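# Chapter 7: Comparing Grippers on Soft and Brittle Objects

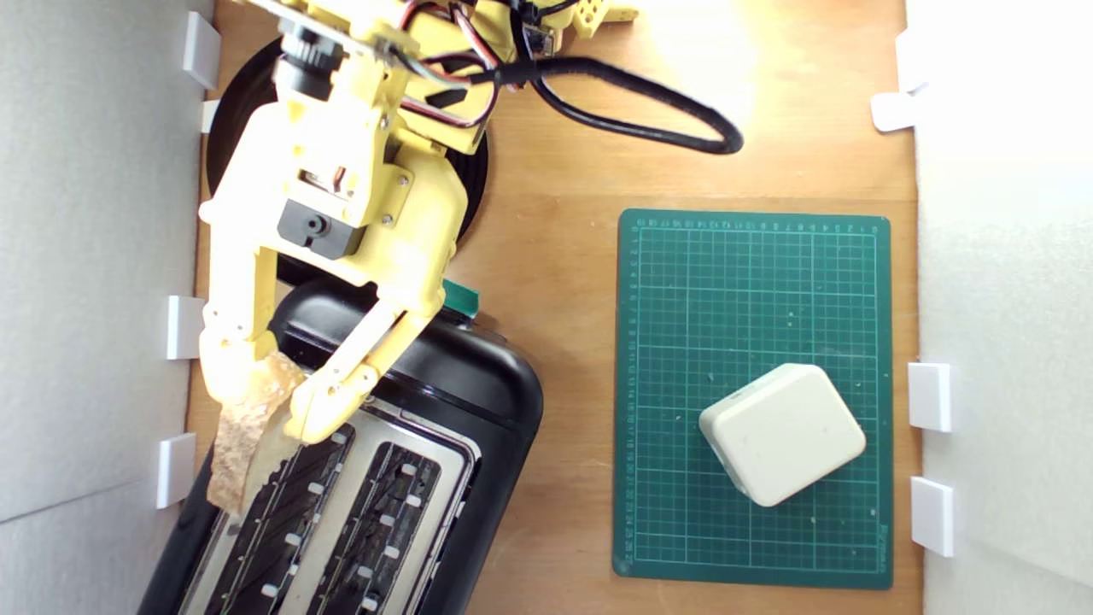
Readers of the first edition wrote to say that the earlier chapters make gripper selection look like a matter of reading a data sheet, and one of them, Gesitz, asked why a gripper rated for a heavy steel block should ever have trouble with a piece of bread. The question is a good place to start. A rating tells you how hard the fingers can close. It says very little about what happens when the object bends, crumbles, or has to come up out of a narrow opening.

Bread is a useful test object for several reasons. It is cheap, it is never quite the same shape twice, and it changes when heated. Fresh bread compresses under the fingers and may keep the dent. Toast holds its shape until it breaks. A gripper setting that works on one will often fail on the other, and the student who has tuned a controller on wooden blocks finds this out quickly.

The toaster adds a second problem. Each slot is long and thin, so the slice must be lined up in two directions before it can move down, and the fingers need space on either side of it. A two-fingered gripper with jointed links takes up more room as it opens. If it opens too far near the top plate, a finger can strike the metal before the slice is free.

## 7.1 What we will compare

The exercises in this chapter use one small arm, printed in plastic and driven by hobby-style servos, with three end effectors:

- a linked two-finger gripper, printed in the same yellow plastic as the arm
- the Brasico parallel gripper, whose fingers stay square to each other as they close
- the Narton soft gripper, which has molded rubber fingers

The base, the table, and the control program stay the same throughout. When you change a gripper, change nothing else. It is tempting to fix a loose cable or move a lamp at the same time, but then the two sets of results can't be compared.

Each gripper is tested over 282 attempts, divided between fresh bread, toast, and a rigid block. The block serves as a baseline. If a gripper can't lift the block reliably, there is no point in studying how it handles toast.

## 7.2 Scoring an attempt

An attempt is scored in three stages: grasp, transfer, and release. Mark each one pass or fail. Do not give half points for a slice that arrives with a broken corner. Record the damage in a separate column, using the scale in Table 7.1.

Time each attempt from the first motion of the arm to the moment the fingers have fully opened. Allow up to 9 seconds. After that, stop the arm and score the current stage as a fail.

Keep the toaster unplugged for all exercises in Sections 7.3 and 7.4. Brush crumbs off the finger pads between attempts. Crumbs lower the friction on hard plastic more than most students expect, and the effect builds slowly enough that it can look like a fault in the controller.

## 7.3 Setting the closing force

Hobby servos of this type do not report force directly. The Nikolaidis method, introduced in Chapter 4, estimates it from the gap between the commanded finger position and the measured one. Begin with the fingers open and close them in small steps on the rigid block. Write down the gap at each step, then repeat with toast and stop at the first crack.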